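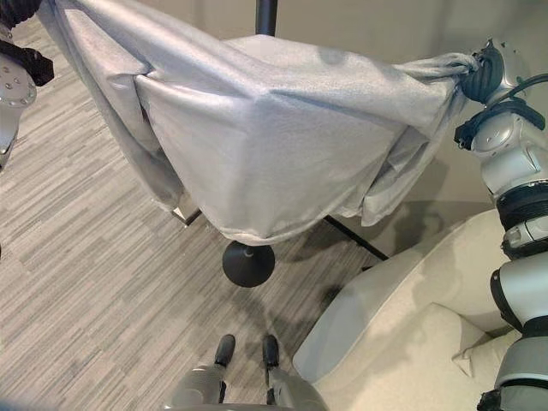 Clearing a Stuck Gripper When the Robot Is Holding Fabric

This procedure covers one fault: the gripper closes on cloth, the task ends or times out, and the fingers will not open again. On our Allix humanoids it shows up in the log as "release timeout" on the right or left hand. The arm holds its position, the fingers keep their grip, and the robot waits. It looks harmless. We treat it as a safety stop anyway, after a dust cover pulled a display stand over at the Kastetville site with a person standing next to it.

You need two people, a pair of blunt-tip scissors, a 4 mm hex key and the tablet paired to the robot. Allow half an hour the first time.

Why it happens

Soft, thick fabric gathers between the fingers and twists as the wrist turns. The twist works its way back toward the finger hinge and packs in behind the pad. When the open command comes, the motor pushes against the packed cloth, sees the current rise, and gives up. The controller tries again 4 times and then stops trying.

Two things make it more likely. One is gripping an edge that has already been gathered by an earlier attempt. The other is a cover that snags on what it is covering, such as a pole or the corner of a frame, so that the arm keeps pulling while the cloth stays put.

Before you touch anything

1. Do not press the emergency stop first. On this model the E-stop cuts arm power, and the arms sag. If the cloth is still caught on a stand, the weight of the arms goes straight onto the stand. Press it without hesitating if the robot is moving in a way you did not expect or if a person is in danger. Otherwise follow the steps below.

2. On the tablet, choose Hold, then Pause Task. Wait for both arm icons to turn gray. The legs stay powered and the robot keeps its balance.

3. Look at where the cloth goes. Follow it with your eyes from one hand to the other and down to the floor. You want to know what it is resting on and which hand is carrying the load.

4. Have the second person hold whatever is under the cloth. For a stand, hold the pole low down and put one foot against the base. A heavy base is no guarantee. The one that went over in Kastetville had a weighted disc and still went.

5. Move chairs, bags and cables out of the space behind the robot. It may take a step back when the load comes off. If there is furniture too big to move, keep yourself out of the gap between it and the robot.

Taking the tension off

6. Stand to the side of the robot, never between the arms. Lift the cloth toward the stuck gripper until there is slack near the fingers. Keep your own fingers at least a hand's width away from the pads.

7. If the other hand is also holding the cloth, release that one first from the tablet. It normally opens without trouble. Keep the slack in place while it does.

8. Open Service, Hands, and lower the grip force from 600 to 300. Wait a few seconds. Often the twist loosens on its own at this point and the cloth slides down a little.

9. Press Release once. If the fingers open, ease the cloth out in the direction it went in and go on to step 13. If they do not, leave the button alone. Repeated presses heat the motor and pull more fabric into the hinge.

Freeing the fingers by hand

10. Choose Hand Power Off for the stuck side only. Check the side twice. Left and right on the tablet mean the robot's left and right, and people facing the robot get this wrong all the time.

11. Fit the hex key in the screw on the back of the hand and turn it counterclockwise until the fingers go loose. Do not force it. If it will not turn, there is still tension on the cloth — go back to step 6.

12. Untwist the fabric the opposite way from the wrist rotation. If it is packed behind the pad, cut the cloth. A cover is cheaper than a hinge. Keep the scissors well clear of the black cables on the arm, and cut away from them.

13. Inspect the pads for threads and lint. Check that the cables by the wrist are not pinched or caught in a fold. Turn the hex screw back until it stops.

Putting the robot back to work

Restore hand power and run the open and close test ten times with nothing in the hand. If the current reading goes above 1,789 on any cycle, take the robot out of service and send the log to Mackay support. Set the grip force back to 600 only after the test passes.

Before you restart the cloth task, take the cover off by hand and put it back on flat, with no gathered edges. Then set the pull limit in the task file. Ours had been left blank, so the arm was allowed to pull as hard as it could. Oona Koskela found that while going through the Cledeo task library, and the other cover and blanket tasks had the same blank field. Check yours one by one — the editor does not flag it.

Record the fault even if step 9 cleared it. Write down the hand, the fabric, the grip force and whether you had to cut.

Page last changed Tue 30 January. Step 1 was reworded and step 5 is new.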